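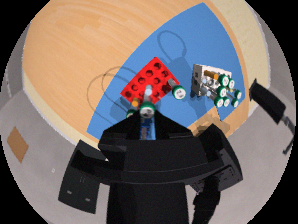

Fig 1. Wrist view in the sim, gripper over the red rack. White rack to the right.

Robotics Club elective - Week 6 handout: vial sorting in simulation
Posted November by Kittipong Phromma, Prarkville

Quick notes from Tuesday, for those who missed it and those who were there but didn't write anything down.

The task
Move vials from one rack to the other. Green-rimmed caps. Sim only for now - the real arm comes after everyone has a clean run logged.

Frames first
Three that matter: world, rack, gripper. Work out your targets in the rack frame and convert at the end. The red rack sits on a diagonal to the mat, so if you hard code world x and y you'll be chasing your tail as soon as the reset moves it. Half of last week's bugs were this.

Wrist camera
Wide lens, so the image is a circle with black corners. Straight edges bow, look at the sides of the blue mat in Fig 1. Undistort BEFORE measuring anything. Use the calibration file in the Kuvell folder, not the old one.

Also the fingers block part of the view. In Fig 1 the left finger is hiding part of a cap. If your detector drops a vial when the hand gets close, keep the last good position, don't delete it from the list.

Picking
- approach from above, stop, check, then close
- caps lean outward in both racks, so grip along the vial's own axis. Straight down will clip the one next door
- crowded rack = pick from the outside in
- slow on the lift. Seperate the lift and the sideways move into two steps

Placing
Pick an empty hole, not a dark one. Shadow on the red block looks a lot like a hole to a simple threshold and vice versa. Colour plus shape works better than brightness alone. Try hue first, its the easy win.

Marking runs
Use seed 716 so we're all comparing the same layout. 13 attempts each, log every one including the ugly ones. Best group so far is Kamolrat bench, 151 seconds for a full run, no drops. A drop is a fail even if you pick it up again.

Hand in
Log file, your config, half a page on what went wrong. Plain text is fine. Upload to Stoltico before class, I'm not takeing USB sticks anymore.

Next week: collision margins, and why your planner goes the long way round.

Recent handouts
Week 5 - Camera models and undistortion
Week 4 - Joint limits and home positions
Week 3 - Coordinate frames by hand
Setting up the simulator at home

Contact: Kittipong Phromma, Robotics room, Prarkville | Back to top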